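The Second Table

The form had a box for the number of arms and I had left it blank since January.

Everything else was filled in. Site: Doltdale. Department: Packing Trials. Purpose: sorting of mixed writing materials. I had written a paragraph on benefits and another on risks, and I had got a quote from Konance for one more table, with two arms, cables, power supplies and the metalwork to bolt them to. Finance wanted the form by four o'clock. At ten past nine I took it down to the workshop to ask Chih-ming Hung whether he wanted the second table or not.

He was eating toast over the keyboard.

"How long have you got?" he said.

"Till four."

"Then sit down and watch it for a bit."

I sat. I had signed off the money for the first table and had seen it run perhaps twice, both times with visitors, when everyone stood too close and talked. I had never sat with it through a morning. The job was to take the pens and pencils off the middle of the table and put them in the trays, and when they were all in the trays Chih-ming tipped them out and it started again.

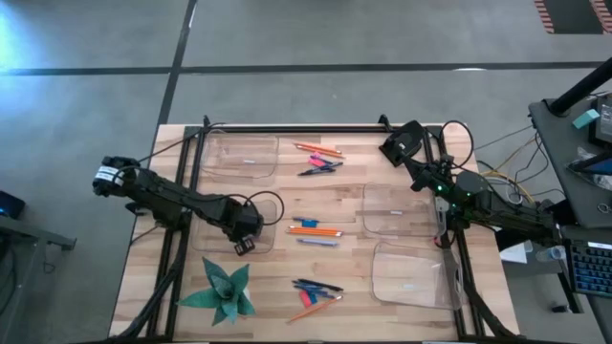

"What does it cost to run?" I asked.

"In what?"

"In pounds."

He wiped his fingers and opened a spreadsheet. I had expected him not to have one. There was a line for the arms, which I knew about because I had paid for them, and under it a great many lines I had never seen, going down past the bottom of the screen.

"Motors," he said. "They go at the wrist first. Then the one that does the shoulder, because it holds everything else up. I bought a box of spares from Tsang. Six hundred and ninety-two."

"On which budget?"

"Consumables."

"A motor isn't a consumable."

"It is down here."

I wrote 692 on the back of the form. He scrolled. There was a line for gripper fingers, a line for cable, a line for screws, and one that only said "bits". There was £426 for cameras.

"They came with cameras," I said.

"They came with cameras, yes. These are the ones after those."

I wrote 426 under the 692 and added them together, and got 1,118. The quote from Konance had a line for spares. It said "Spares: optional", with a dash in the column where the price went. I had copied the dash on to my form.

I should say what the second table was for, as the form did. Fekness packs stationery sets. Schools order them in the summer and offices order them all year, and every set that comes back has to be opened, sorted and put right by hand. My director had been to a trade fair and come home with the idea that the returns could be sorted by machine. The first table was to find out whether that was sensible. The second was to double the rate at which we found out. That was his phrase and I had put it in the paragraph on benefits, as he would be reading it.

"Would it double?" I asked Chih-ming.

"Would what?"

"The rate. If you had two tables."

He thought about it for longer than I liked.

"Who's going to stand at the other one?" he said.

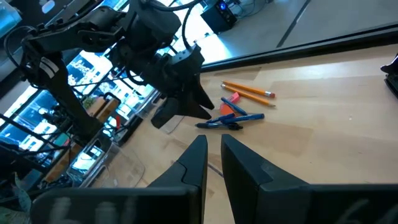

I turned to page three, which was headed Staffing Implications. I had written "None".

"Could you do both?"

"I could do both badly. When one of them stops I have to see why. If I'm looking at that one, I'm not looking at this one. And someone has to tip the pens out." He got up to move something on the bench behind him and sat down again. "You want a person and a half for two tables. I'm one."

"They won't give me half a person."

"No."

We watched it. A pencil is a difficult thing to pick up if you have never thought about it. It is thin, and it rolls, and if it is lying across another pencil you may get two, or get one and send the other over to the far side. I found I was leaning to the left to help it along. Chih-ming didn't lean. He had a notebook open on his knee and every so often he made a mark.

"What's that?" I asked.

"Times I have to go in with my hand."

"Is it going up or down?"

"Down. It was seventeen yesterday, for the whole day. In the spring it was more than that before lunch." He turned back some pages to show me, and they were black with little strokes. "That's what you want to put on your form."

"There isn't a box for it."

"Put it in Other."

At eleven my director rang. He was in a car. He wanted to know whether the form had gone and I said I was checking a figure. He said the figure was on the quote. I said there were some costs that weren't on the quote, and he asked how much, and I said one thousand one hundred and eighteen pounds so far, on the table we had already. There was a silence, and I could hear his indicator ticking.

"So far since when?"

I put my hand over the phone and asked Chih-ming. He said since the clocks changed.

"Since the clocks changed," I told my director.

"Well, find out what it is for a year and put it in for both," he said. "And don't make it look frightening. I've told them two tables. I've told them two tables by Christmas."

He rang off. I wrote "year?" on the back of the form and underlined it.

Chih-ming went up to the canteen and brought me back a tea I hadn't asked for. I drank it and tried to work out a year. The trouble was that the wrist motors had not failed evenly. Three had gone in one week, when he was running it late, and then none for a long time. If I took the bad week and multiplied it up, the second table would never be bought and I would be asked why we had bought the first. If I took the good stretch I would be back in a few months asking for more, and I had done that once already, over a label printer, and had not enjoyed the meeting.

"What would you do?" I said. "If it was your money."

"If it was my money I wouldn't sort pens."

"If it was your budget."

He took the form off me and read it right through, which I don't believe anyone else ever did. He read the risks twice. Then he gave it back.

"One table," he said. "This one. Buy it two spare arms, complete, so when something breaks I swap the whole arm and mend the old one in the afternoon. I lose ten minutes instead of a day. Then get me somebody for the mornings. And more pens."

"More pens?"

"It knows these. I know these. I could draw you that eraser." He pointed at the table with his pencil. "What comes back from a school won't be these. There'll be glitter ones. There'll be ones with the end chewed off. I want two hundred things it's never met." 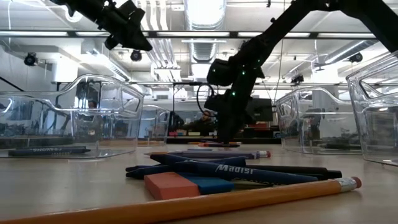 I asked him whether he knew what two hundred pens cost, and he said we were a stationery company.

So I rang the warehouse. They were pleased to be asked. They had a cage of returns that they had been meaning to send for pulping, and I could have the lot if I moved it myself and signed for it. I said I would come over at one with a trolley. I wrote "200 assorted items, internal transfer, nil cost", and it was the only line on the form that I was sure of.

The rest took me up to lunch and through it. I rang Konance and asked the price of two arms without a table. The man there said they didn't usually sell them that way. I said we had a table. He went off to ask someone and came back with a price that was well under the quote, though it was more than half of it, and he couldn't tell me why. I asked for spares to be priced as well, by the part, with no dashes. He said he would have to get back to me on the spares. I said I had until four. He said he would try.

For the person I put mornings only, twelve months, under a heading I had used before for holiday cover. Under Other I put the seventeen, and said it was the number of times in a working day that the machine had needed a hand, and that it had been higher in the spring. I left out the page with the strokes on it. Then I took it out of Other and moved it up to Benefits, in the place where it had said we would double the rate.

The spares came through from Konance at twenty to four. The wrist motor was dearer than from Tsang, so I put down Tsang.

In the box for the number of arms I wrote 2, and in the box for tables I wrote 0. The form wouldn't take a 0. It went red and asked me to enter a quantity. I tried leaving it empty and it went red again. I rang Finance and a young woman told me that arms were listed as an accessory and that you couldn't order an accessory without the main item.

"We've got the main item," I said. "It's downstairs."

She asked if I had the asset number. I said I would go and look, and took my pen and went back down, and Chih-ming held the torch while I got under the table.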